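4. Loading the bins

Read this section before you put anything into a Tirnemum bin. It is short, and the people who skip it are the same people who ring us in March.

4.1 Before you start

1. Stand the two bins one behind the other. The front bin is for bars you are sorting today. The rear bin is for everything you have promised to sort tomorrow.
2. Tip out whatever is in the front bin. Swarf, tape, a biscuit. Wipe the floor with a dry cloth.
3. Check the drain holes with a pencil. If the pencil goes through, the hole is clear. Keep hold of the pencil.
4. Run a gloved hand along the rim. Report any burr to your supervisor and file it down before use.

Note: Scuffs on the floor of the bin are normal and do not affect the warranty. Neither does scratched or missing paint on the walls. We used to touch these up at service, until Dénes Pap pointed out that the finish lasted as far as the first bar.

4.2 Laying the bars

5. Lower each bar to the floor of the bin. Do not drop it. The bin will survive, but the noise carries.
6. Leave space between bars so that each can be picked up by itself.
7. Load no more than 10 bars in a single layer. A second layer is called a heap and is covered in section 7.

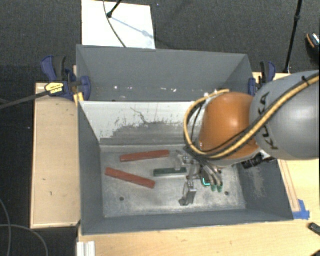

Bars do not need to be parallel. New users lose whole mornings lining them up, and the bin gives no marks for neatness. Two red bars set in an open wedge, with a shorter dark green one lying off to their right, is a perfectly good load: the colours are easy to tell apart and no bar is resting on another. What you should avoid is a bar standing on end in a corner, where it will wait patiently for somebody's sleeve.

Caution: Keep your hands out of the bin while bars are being picked or placed. This applies to retrieving pencils (see step 3).

4.3 Emptying

8. Take out the shorter bars first.
9. Lift long bars by the middle. If a bar swings, put it down and try again nearer the middle.
10. Enter the finished load on the Stater card and clip the card to the rear bin.

Replacement bins are ordered under part number 1797, and rim strips under 511. The numbers are easily swapped on the form, and a box of rim strips holds very few bars.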